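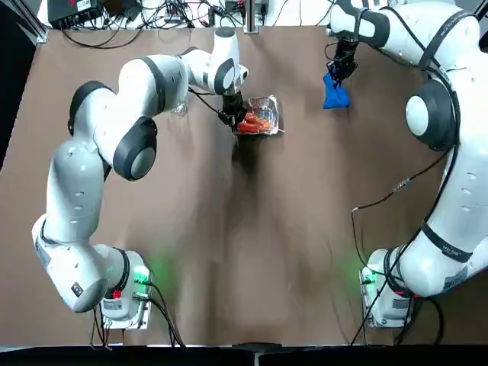
I've been wanting to write about the Bellis group for ages, mostly because a friend of a friend kept telling me they had two robot arms that could clear up after lunch. So in February I finally got an hour with the engineer who runs the study. She asked me to leave her name out ("put the method in, not me") and then made me a very strong cup of tea.

The question they're working on sounds small. If you want to teach a pair of arms a household job by guiding them through it, do you need heaps of demonstrations, or fewer that are messier? Her team had been collecting the tidy kind, with every container starting in the same spot. "We got gorgeous results," she told me, "and then someone bumped the table and the whole thing fell over. The policy, I mean. The table was fine."

So they changed the recipe. For the new set, which they call Jivden, the person guiding the arms shifts everything between runs – food tubs, cloths, cups, whatever's in the kitchen drawer that day. They also leave the fumbles in. If a gripper misses the rim of a container and has to come back for it, that recovery stays in the data.

I asked how much they'd collected and she had the number ready: 3,904 demonstrations, recorded by 11 operators. Then they trained one model on the lot and 3 more on smaller slices, to see where the benefit came from.

"I'd have bet on sheer quantity," she said. "I'd have lost my money." The slice with the most shuffled layouts did nearly as well as the full set when they tried it on arrangements it hadn't met. The neat slice did well on neat tables and badly everywhere else. Keeping the fumbles helped too, though she's more cautious there and wants to repeat it before she says it any louder.

Soft stuff is still the sore point. A cloth never hangs the same way twice, and clear plastic is a nuisance for the cameras (I said it's a nuisance for me too, I walk into glass doors). She reckons the model often picks a sensible place to grab and then lets go at the wrong moment, and she doesn't have a favourite explanation yet.

I wondered whether operators get bored. "Oh, terribly. We swap people out after roughly half an hour. You can see it in the data when we don't – the movements get lazy, and the model learns lazy."

Next up they're running the same comparison on a second pair of arms, to check the result isn't just a quirk of this one setup. The write-up comes after that, and she's promised to send me the draft, grumpy footnotes and all.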